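Gilgate 901 Table Pad
Home > Table Protection > Pads and Underlays > 901

Item no. 901
Sold by: Garside Table Goods
Made by: Wolen

General

The 901 is a flexible pad laid between a table top and a tablecloth. It limits marks from dishes, trays, game pieces and small appliances, lowers noise, and keeps the cloth from sliding. It is supplied as a flat sheet, rolled for shipping, with no hem and no elastic. The buyer trims it to size.

The pad has two layers bonded with heat. The upper layer is a brushed polyester felt that grips the underside of woven cloth. The lower layer is a closed-cell foam free of PVC. Earlier stock (item 900) had a PVC lower layer and should not be joined edge to edge with the 901, as the two differ in height.

Specifications

Thickness: 2 mm, both layers
Roll width: 94 inches
Sold by length in steps of: 18 inches
Upper layer: polyester felt, brushed
Lower layer: closed-cell foam
Color, upper: off-white
Color, lower: gray
Edges: cut, unfinished
Fire treatment: none

Length is measured along the roll. Orders between steps are filled at the next step up. Pieces are not cut across the width at our warehouse. The felt has a grain that runs with the length, and two pieces laid side by side should run the same way.

Fitting

1. Clear and wipe the table. Let it dry fully before the pad goes down.
2. Unroll the pad with the foam side against the table. Leave it overnight so the curl relaxes. Rolling it back on itself to speed this up will crease the foam.
3. Mark the trim line on the foam side with chalk or a soft pencil. Ink can travel through the felt and stain the cloth.
4. Trim flush with the table edge, or slightly inside it. A pad that hangs over the edge shows as a ridge under the cloth.
5. Cut with sharp shears or a rotary cutter. On round tables, cut in short strokes and turn the sheet as you go.
6. Lay the cloth from the center outward.

For extending tables, cut a separate piece for each leaf. Taping the joins on the foam side is acceptable if the tape is removed before the pieces are stored. Do not tape the pad to the table.

Use with cloths

Cotton, linen and polyester cloths hold well on the felt. Vinyl-backed cloths hold less firmly and may need clips. Under a printed cloth the off-white felt does not show through in normal room light. Under a thin, pale, plain cloth, a trimmed edge or a join may be visible.

Loose mats, trays and baskets can be placed on the cloth as usual. Heavy items with narrow feet should have a board under them. The foam recovers from short loads, but a narrow foot left in place for weeks may leave a permanent dent.

Heat

The 901 is not a trivet. It slows heat from a warm plate long enough for a meal. It does not protect the table from cookware taken straight from a stove or oven, or from an iron. Use a separate heat mat for these. Lacquered and shellac finishes can mark at low temperatures, and the pad should be tried on a hidden part of the table before full use.

Care

Vacuum the felt with a brush head. Wipe spills with a damp cloth and mild soap, then lift the pad and check the table beneath. Do not machine wash, tumble dry, bleach or iron. Store rolled, felt side out, in a dry place. Folded storage leaves lines that may not come out.

Lift the pad for a day every few months on newly finished tables. A finish that has not cured can bond to any foam, this one included.

Ordering notes

Give the item number and the length. Cut lengths cannot be returned unless there is a fault in the material. Check the roll before trimming, as trimmed pieces are not accepted for exchange. Small specks of darker fiber in the felt are normal and are not a fault.

The Iketti corner clips (sold separately) fit table tops with the 901 and one layer of cloth in place. They do not fit beveled edges.

Revision notes

March: lower layer changed from PVC to foam. Item number changed from 900 to 901.
Current: note on newly finished tables added. Storage direction corrected to felt side out.

Product data contact: Deok-su Ham

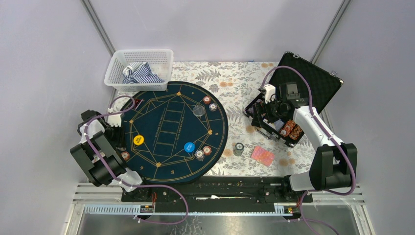

Page last changed: December 1, 2018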